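Drawer box

A drawer box is a small case, usually of wood, fitted with one or more sliding drawers and intended to stand on a table, shelf or worktop. It is distinguished from a chest of drawers by its size and by the absence of legs, and from a lidded box by its opening at the front. Drawer boxes are used in homes, shops and workshops for keeping small articles such as keys, stamps, sewing things, tea, spices and stationery.

Construction

The outer part, called the case or carcass, consists of a top, a bottom, two sides and a back. The drawer is made separately, with a front, two sides, a back and a thin base, and slides on the floor of the case or on narrow runners fixed to its sides. In a box with a single drawer the space above may be closed off by a fixed panel, left as an open shelf, or used as a second compartment under a lid.

A small gap must be left between the drawer and the case, as wood swells in damp weather and shrinks in dry rooms. A drawer fitted too tightly will stick in summer. One fitted too loosely will tilt as it is drawn out and may jam at an angle, a fault known among joiners as racking. Racking is more common in drawers that are wide and shallow than in those that are long from front to back.

Finish

The case and the drawer are often finished differently. The case may be stained, painted, oiled or scorched, the last of these being a treatment in which the surface is burnt and then brushed so that the grain stands out in relief. Drawer sides are commonly left bare or only waxed, and some makers leave the whole drawer pale as a contrast with a dark case. Paint is avoided on running surfaces because it tends to stick.

Handles

The handle is fixed at the middle of the drawer front where possible, so that the pull is even on both sides. Common forms are the round knob, the ring, the cup, the bow and the T-bar. The T-bar consists of a stem and a crosspiece, and may be fixed with its bar either level or upright. It gives a firm hold to the fingers and is easy to hook from one side, but it stands further out than a knob and can catch on sleeves.

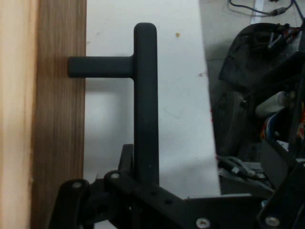
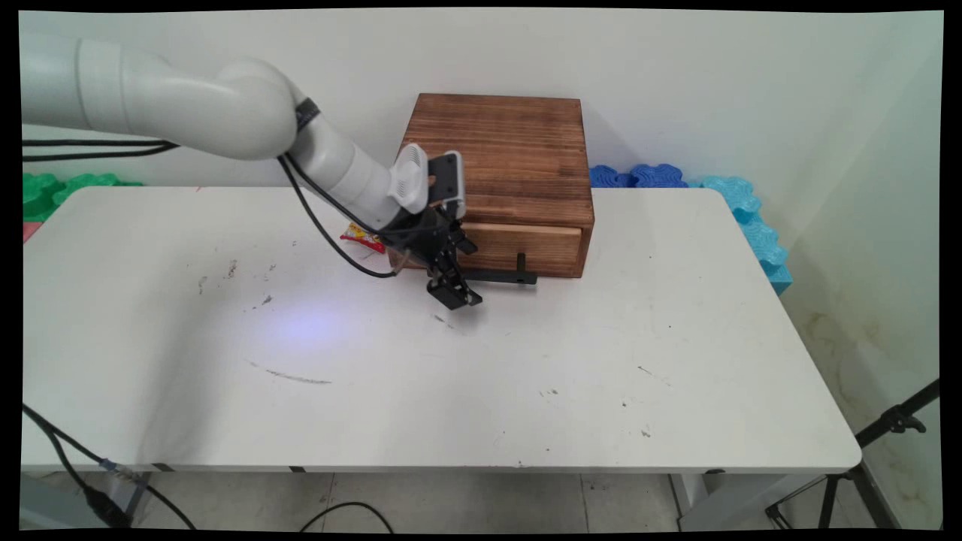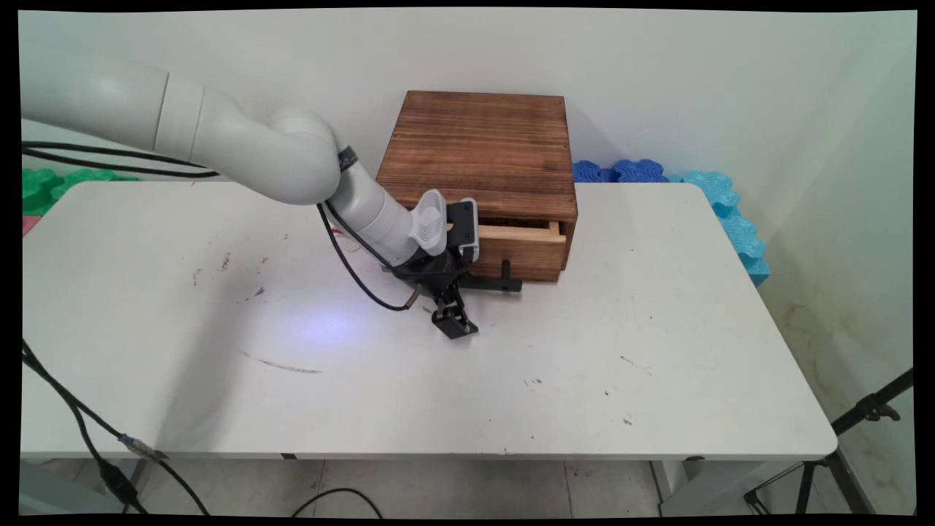 A wooden box with a pale drawer on a white table (second and third pictures).

Why does a wooden drawer stick?
The usual causes are swelling of the wood in damp air, dirt on the runners, and overfilling. Emptying the drawer, letting it dry in a warm room and rubbing the running edges with candle wax is sufficient in most cases.

Use and care

A drawer box should stand on a level surface. Light boxes may slide forward when the drawer is pulled, and are often given felt or cork pads beneath the case. Where a drawer has no stop it should be supported from below with one hand when opened fully. A stop may be added in the form of a small peg or strip behind the drawer front.

Dust is removed with a dry cloth. Stained and scorched surfaces should not be scrubbed, as colour may be lifted from the grain. Loose handles are tightened from inside the drawer, where the screw head is normally found. If the hole has worn, it may be packed with a sliver of wood and glue before the screw is put back.

The Grolton collection

The museum at Grolton holds 23 drawer boxes, most of them given by the family of the joiner Siebe Verstraete. The earliest is a spice box with 6 drawers in two rows, its fronts marked in ink. The collection was listed by Veerle Verstraete and Josefien Hendriks, whose catalogue divides the boxes by the method of running the drawer and disregards their date. This arrangement was criticised by Kobe Lambrechts, who considered that the repairs made to several of the boxes had altered their runners beyond recognition. Two boxes are on loan to the schoolroom at Cukow and are returned each May for inspection.

See also

Apothecary cabinet
Card index
Spice box
Writing slope

Sources

Hendriks, J. and Verstraete, V., Catalogue of the Small Furniture at Grolton. Nijs.
Yusof, L., Runners, Stops and Handles. Broller.

This article was last revised on 10/09/2023.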